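Storage Baskets, Part Two: The Shallow Ones
Posted April 13, 2026

Every organizing article I have read since we moved to Inmont says the same thing: buy baskets. Put the basket in the cupboard, put the small stuff in the basket, and your mornings will change. I bought baskets. My mornings are the same, except that the small stuff is now harder to see.

I'm still willing to be talked into it, so this gallery covers the shallow kind, the trays and low bins that stores shelve next to the bread boxes. Part One, on deep bins, went up in September and drew 15 comments, most of them telling me I should have measured first. I did measure. The Gondik catalog measures at the rim, and my shelf cares about the widest point.

A few notes before you scroll.

On "rattan": a lot of what gets sold under that word is synthetic. I don't mind that. It wipes down, and the real stuff sheds. What I mind is paying the real price for it, and the Wiegand outlet on Zernness Road wants exactly that. The woman at the register told me it was "rattan style." The sign over the shelf left off the second word.

On open weave: looks nice, lets air through, lets crumbs through too. If you keep onions in it, line it. If you line it, ask yourself why you paid for the weave.

On mesh: less charming, and I keep reaching for it anyway. You can see what's inside. Paper clips still find the holes.

On size: shallow means one layer. Two layers of anything in a shallow basket is a pile with a border. I keep 4 of these going at home and one of them works, the one with napkins in it.

On labels: snip the sewn-in tag before it catches a sweater. Mine caught two.

There were 205 baskets in the online listing when I last looked, and over half were the same basket in a different shade of tan. Don't let the names fool you. "Honey," "Harvest" and "Natural" went side by side on my counter and I couldn't sort them back out without the stickers.

Click through if you like, and tell me what you keep in yours. "Miscellaneous" doesn't count.
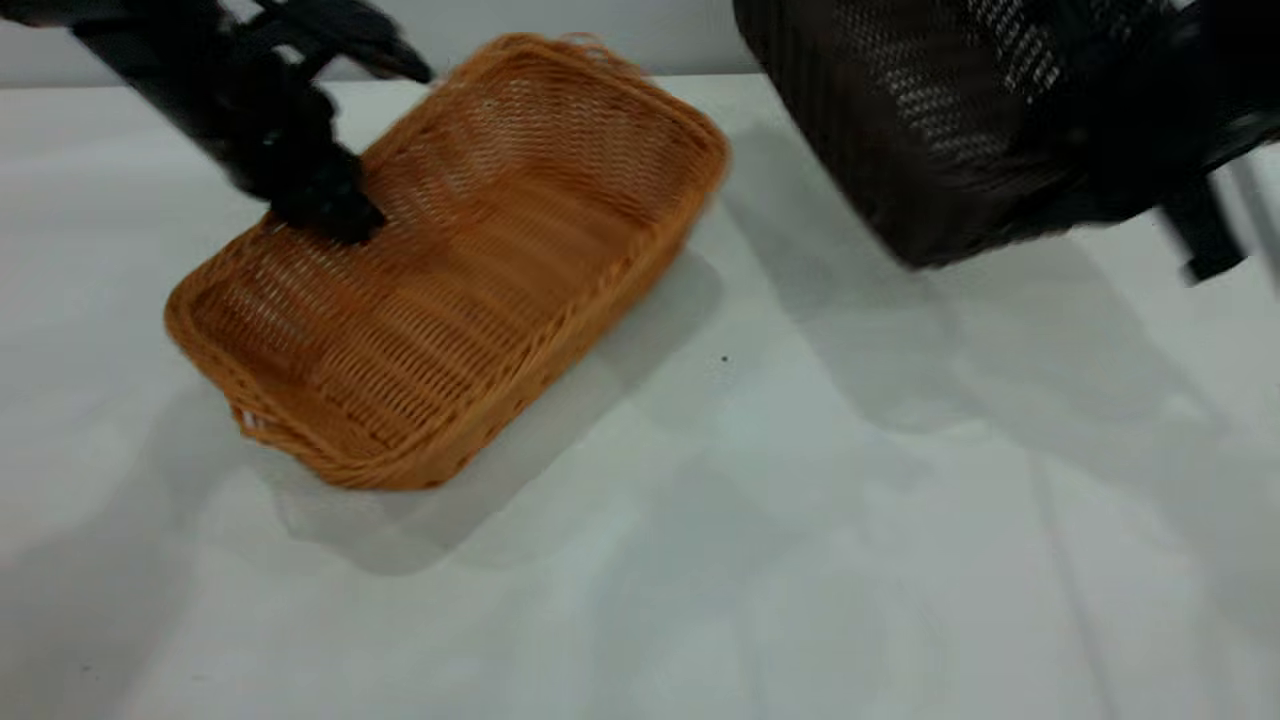

Tan synthetic rattan, rectangular, braided rim. Fine for napkins or mail. I wouldn't give it a whole shelf, and I'd want to see the rim after a year of being dragged out one-handed before I paid full price for a second.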